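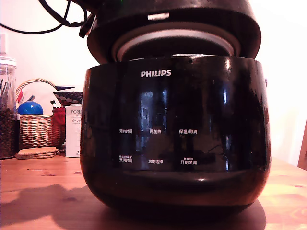 Trallside Forums > Manipulation > Learning from demonstration

Thread: Lid tasks and the "contact split" result

hfikre
9 April 2025

Posting this before the write-up goes out because I'd like people to poke at it. Henok Fikre here, for those who only know the user name.

The task is closing the lid on a rice cooker, then pressing one button on the front panel. We trained two policies on the same 3,416 demonstrations. Same network, same training length. The only difference is how the demonstrations were cut up. Policy A saw whole episodes. Policy B saw each episode split at first contact with the lid, with the approach and the push treated as separate segments and a small switch network trained on top.

Over 200 trials each, A finished 131 and B finished 168. The cooker was moved and turned a little between trials, from a list drawn up in advance. Both policies used the same list.

Most of the gain is in the lid. Once the lid was down, the two were close to even on the button.

zornell_bench
What counts as finished? Lid latched, or lid down?

hfikre
Latched, and the correct button pressed within the time limit. Lid down but not latched is a fail. That was the most common fail for A. It got the lid most of the way and then backed off as if it was done.

gszekeres
I'm going to disagree with the reading, if not the numbers. When you split at contact you are also changing how the data gets sampled. The push is a short part of the episode. If you draw evenly from segments, the push shows up far more often in a batch than it did before. So B may be better because it saw more pushing, and the split itself may do nothing.

We ran into this at Szilágyi on a drawer task. We had a nice result for a few weeks, then somebody reweighted the baseline and most of it went away.
— Géza Szekeres

hfikre
Fair point. We did sample evenly from segments. I have a run of A with the push frames weighted up to match B, but only on one seed. It got 149. So some of the gap is sampling and some isn't. I should have put that in the first post.

drincombe_lab
One seed is not much to go on. We see swings that size between seeds on the same data. How many for the main numbers?

hfikre
3 seeds, trials divided between them. The spread for A was wider than for B. I'll put the per-seed table in the appendix.

mattock
Question about the object. A glossy black cooker is a hard thing to look at. A bright window or doorway shows up in the front of it, and on the right side there are bright streaks running down the body. Move the cooker a little and all of that moves too. Did you check if the policies were keying on reflections?

hfikre
Partly. We reran a small set with the blinds down. Both policies got worse, A by more. I don't want to make much of it, the set was small and the room was dimmer overall, so it mixes two things.

gszekeres
That would bother me more than the sampling. If the labels are small white print on a shiny panel, the button step depends on lighting as well. Which button was it?

hfikre
Start, 开始烹调, bottom row on the right. The other five are never targets. Wrong button presses were rare for both, and nearly all of them hit the one next to it.

drincombe_lab
Were the other things on the table moved between trials? The basket, the coasters, the white box. If those stay put, a policy can use them as landmarks.

hfikre
They stayed put for training and for the main trials. We left them in on purpose — a bare table made it too easy in early tests — but you're right that we never shuffled them. I can do that without collecting anything new, at least on the evaluation side.

mattock
Shuffle them and see if the gap holds. If A drops and B doesn't, that's a better paper than the one you have.

gszekeres
Or both drop and you learn the approach phase was reading the coasters the whole time. Either way run it. And the reweighted baseline needs all the seeds before I'd believe the title.

zornell_bench
I'm less worried than Géza. 168 against 149 is still a gap, and splitting at contact costs almost nothing if you already log force. We've started doing it by default. No controlled comparison on our end, so take that for what it's worth.

gszekeres
I take it for exactly that.

hfikre
Plan is the reweighted baseline on the other 2 seeds first, then the shuffled table. The arm is booked for another project until July, so the second part will be slow. I'll post the tables in this thread when I have them.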